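Lab notes: Clundadska two-arm results

Quick one this month, half the group is traveling and Elaine wants this out before Tuesday lunch. So. Numbers are in for the Clundadska runs.

Short version for anyone who skipped the August talk: Tuncay's idea was to stop training on whole tasks. Cut every teleop demo at the handoffs instead, the moments where one arm finishes and the other takes over, and train on the pieces. Then let a small model pick which piece comes next. Same policy size as before, same two arms, same kitchen-type clutter on the table.

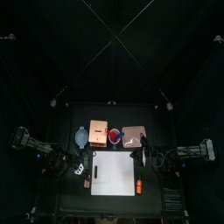 Cutting board layout on the black table, both arms in place.

We recorded 800 demos. After Alcides went through and threw out the bad ones (dropped frames, operator changed their mind halfway, that sort of thing) we had 467 left. Painful. But the cut-up version doesn't need the whole demo to be good, just the piece, so a lot of the discarded stuff came back in as fragments. This is realy the main result if you ask Tuncay. Elaine would say the main result is the success rate.

Which was: 392 completed trials out of 467 held-out starts. Yes same number as the demos, no it is not the same set, please stop emailing Osvaldo about it. The whole-task baseline got stuck most often at the reach over the cup, one arm waiting on the other forever. Cut-up version mostly gets past that.
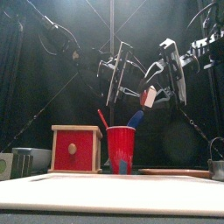 Side view, cup and utensils below the right gripper.

What still fails. Thin handles, mostly. The wrist views lose them against the dark cloth and the arm closes short. Also anything see-through, Everaldo has a list. And the picker model sometimes repeats a piece it already did, goes back to an object that's been moved and hovers. 2 ideas for that one, neither tested: give it a short memory of the last pieces, or penalize repeats at training time. Alcides likes the first. Slower though.

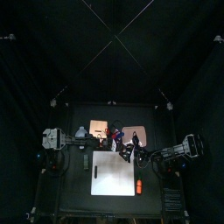 Next is the Stustham comparison, same splits, their code. Osvaldo has it building on the Paulauskas machine but not running yet. If it behaves we write up both together, otherwise the short paper goes alone and Stustham waits. Draft is in the shared folder under Zolamix, please comment in the margin and don't edit the tables directly, the script overwrites them everytime.

Also need people for relabeling handoffs. An afternoon each would do it. Talk to Everaldo.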